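Ogilvie House Shared Workrooms
Bench and Small Parts Inspection — Checklist with Comments

Inspected by: Loukia Stefanou
Date of inspection: 6 May 2022
Area: Workroom 2, tables and loose trays
Result: Satisfactory, with two actions outstanding

Scope

This checklist covers the condition of work tables, metal trays, small containers and cable runs in Workroom 2. It does not cover fixed wiring or fire doors, which are inspected separately. Comments are recorded only where an item needs attention or where the inspector considered a note useful to the next inspection.

Section A. Table surfaces

A1. Surface free of cracks, splinters and raised edges — Yes
A2. Surface clean at start of inspection — Yes
A3. Table stable when pressed at each corner — Yes
A4. Load label fitted and legible (50 kg) — No

Comment on A4: The label on the underside has worn and the figure can no longer be read. A replacement is to be fitted by the room supervisor. The table may remain in use in the meantime for light items only.

Section B. Trays and small items

B1. Tray sits flat and does not rock — Yes
B2. Rim free of burrs and sharp corners — Yes
B3. Ridges clean, with no grit or residue between them — Yes
B4. Small items kept within the rim — Yes
B5. Small containers kept upright when moved to or from the tray — Yes

Comment on B4: Users are reminded that small round items should be placed on the ridged part of the tray and kept clear of the rim. Any item found on the floor is to be returned to the supervisor and not put back on the tray.

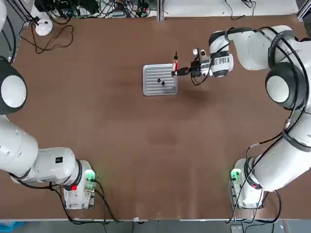
Photo: Ogilvie House Shared Workrooms / L. Stefanou

The metal tray was on the brown table with two small black round objects near its middle. A small red and white cylinder with a dark top was being held upright over the right edge of the tray. Item B5 was marked on this basis. The Rasturano tray liners ordered for this room have not yet been issued, and their absence has not been treated as a fault.

Section C. Cables and surrounding area

C1. Plugs and sockets undamaged — Yes
C2. Cable covering intact along its visible length — Yes
C3. Cables on and beside the table tidy and secured — No
C4. Floor and walkway clear — Yes

Comment on C3: Black cables lie in a cluttered area beyond the far edge of the table, and a tangled dark cable crosses part of the brown surface. Cables are to be separated, tied and led away from the side where trays are handled. Caltix ties are held in the stores cupboard and may be used without a request form. Cables hanging over the table edge should be secured so that they cannot be caught in passing.

Section D. Storage and cleaning materials

D1. Cleaning fluid capped and labelled — Yes
D2. Cloths replaced within the current month — Yes
D3. Stock list signed — Yes

Comment on D1: The Dravetti surface cleaner is to be kept on the lower shelf and must not be left on the table during work.

Actions outstanding

1. Fit new load label (A4). Responsible: room supervisor.
2. Separate and secure cables (C3). Responsible: users of the table, to be checked by the supervisor.

Both actions are to be completed within 13 working days and entered in the room log. The next full inspection of Workroom 2 is due in September.

Signed: Loukia Stefanou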